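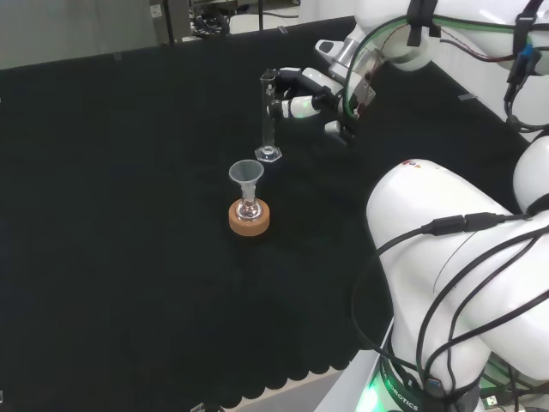 Ayanda Mabaso
Founder and Head of Teaching, Droretora

Hello, and welcome to our little corner of the web! I started Droretora after a good many years of teaching chemistry in other people's classrooms, where there was never quite enough bench to go round (or enough time, come to that). I wanted a place where people could learn to handle glassware properly and without being hurried, and I'm glad to say we now have 11 benches and a very full diary.

Our courses begin with the plain things. How to stand a round flask in a cork ring so that it sits snugly, how to settle a funnel in the neck, how to hold a tall measuring cylinder and read it at eye level. It sounds like very little, I know, but I have met people with degrees who were never shown, and it is lovely to see them relax once they have been. After that we move on to weighing, filtering and the keeping of a decent notebook, which is my own favourite - I do go on about notebooks, as any past student will tell you.

The teaching rooms are on the ground floor of the Khumalo building, with the glass store just across the corridor. We have 1,021 pieces on the shelves at present, all washed by hand and put away by size, and everyone who studies with us takes a turn at the sink.

Evening classes start at half past six and we run a longer summer school in July. If you would like to come and look round first, please do ring the bell and ask for me. The kettle is usually on.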